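Opinion > Work & Money > Essays
4 min read

My city library in Altport has decided I should stop carrying cash. So has the parking garage, and so has the bakery two doors down, which put up its sign in December. The reason given is always speed. I have stood in enough lines to doubt it.

A company called Stultero supplies the payment terminals at all three. Its brochure says going cashless saves a shop 6 hours a week. Which shop? Measured how? The brochure doesn't get into that.

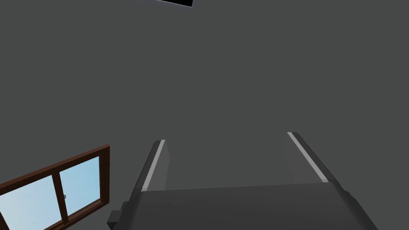 One reader wrote in after my last column to say that her café in Vesholm dropped cash two years ago and she would never go back, because closing out the drawer used to eat her evenings. I believe her. Her evenings are worth something. But she also mentioned that the fees now cost her more than the rent on her storage unit, and she said it like a person talking about the weather.

Those fees are my first complaint. They don't show up on the sign in the window. They show up in the price of a roll, and everybody pays them, including the people who never asked for a terminal.
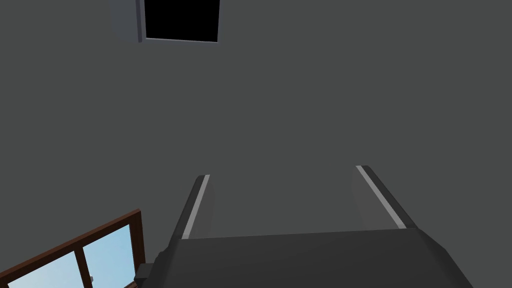 Who loses when a store stops taking cash? People without a bank card, mostly, along with kids, and anyone whose account is frozen or empty until payday.

I'm told this group is small and getting smaller. Maybe so. In Liem, a town of 1,000, the only grocery went card-only and then the phone line went down for 2 days. The group got large in a hurry.
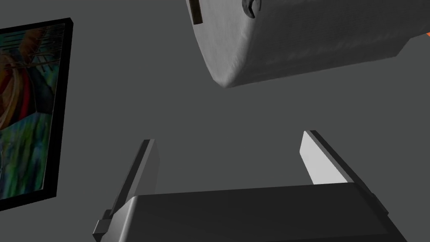 Gray on gray, with a picture at the left.

I don't think coins are holy. I'm 56 and I pay most of my bills by phone. What I distrust is a choice being removed and then described to me as a service. If cards are so much better, let them win with the drawer still open. 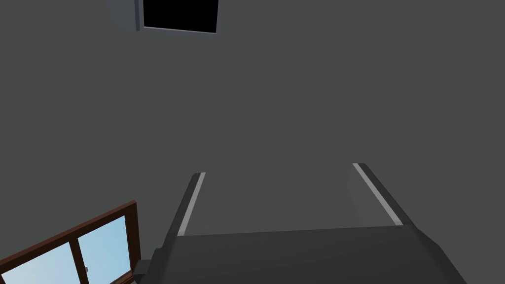 A dark wall with a framed black panel near the top.

The library clerk told me I could write to the board about my late fee. I did, and I put the exact change in the envelope. They mailed it back, with postage that cost more than the fine.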